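4. The Open Day at Rirmont

We had promised ourselves for a long time that we would let people who had never worked with a gripper pick one up and try it, and the open day finally gave us the chance. Our earlier studies (all of them run with members of our own group) had told us plenty about how trained hands use the tool, and very little about how anyone else does. So we put a white cloth over a table, set out a shallow black tray, and filled a cardboard box with small toys. Delia Cisternas, who looked after the table for most of the day, had the happy idea of using toys that were all different in shape, and we are grateful to her for it, as a row of matching blocks would have taught us much less.

Each visitor was given a short demonstration by Hatem El Sherbiny and then took over the gripper. The task was to move the toys between the box and the tray, in any order the visitor liked, for as long as the visitor cared to go on. We gave no advice about where to take hold of a toy. Figure 4 shows the task from the tool itself, first with the jaw pads over the front wall of the box and then with the magenta figurine between the open fingers.
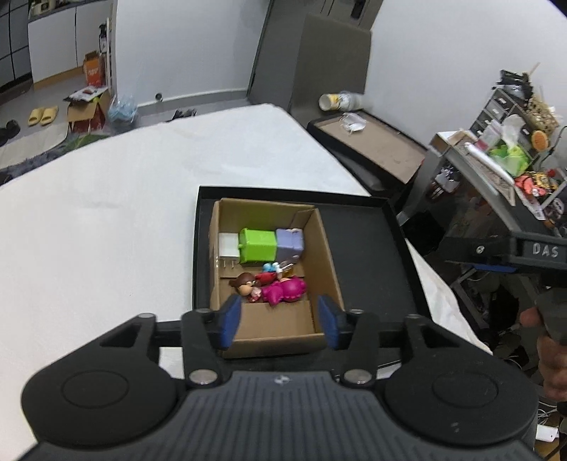
Rirmont, May

The doors opened on a Saturday morning, and by the time Geetha Murthy had found the last extension cord there was already a small line at our table, which pleased us more than we let on! By the end of the day we had 191 recorded turns, a little short of the 200 we had hoped for, and we would not trade them for 1,000 turns in our own lab. Visitors talked while they worked. Many told us just what they were trying to do, and Tzu-hsuan Chuang wrote down as much of it as she could in the margins of the sign-up sheet.

Her notes turned out to be among the most useful things we brought home. Visitors spoke of the box wall as something to be "gotten over," and a good number lifted the gripper much higher than they needed to before lowering it again. Others kept low and touched the cardboard on the way in. We had treated such contact as an error in our earlier scoring, and after reading the notes we changed our minds: several visitors said they liked to feel the edge of the box first, so as to know where they were. Contact with the wall is therefore logged as its own kind of event in the rest of this paper.

The figurines brought out the widest range of approaches. A toy shaped like a cube gives a person two flat sides to close on, and most visitors went straight for them. A figurine lying on its side is another matter, with a hood here and a face there, and people would hover over it, turn the wrist a little, back off, and come in again from a new angle. Sibel Ekinci has marked the start and end of each of these pauses by hand, a patient piece of work for which the rest of us owe her several lunches.

Figure 4. The open-day task seen from the hand-held gripper. First view: the jaw pads at the front wall of the cardboard box. Second view: the fingers open on either side of the magenta figurine in the tray.
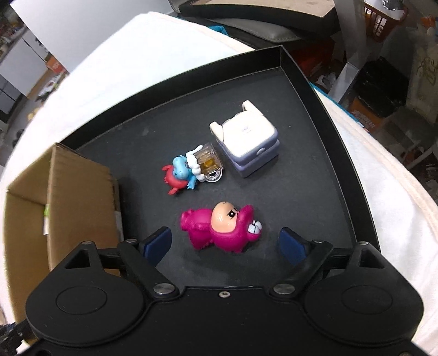 4.1 Scoring the Visitors' Turns

Every turn was scored twice, once by Sibel Ekinci and once by Geetha Murthy, working apart and comparing their sheets afterward. Where they differed we watched the turn again together. Most of the differences had to do with when a pause began, and we settled on the moment the fingers stopped moving toward the toy.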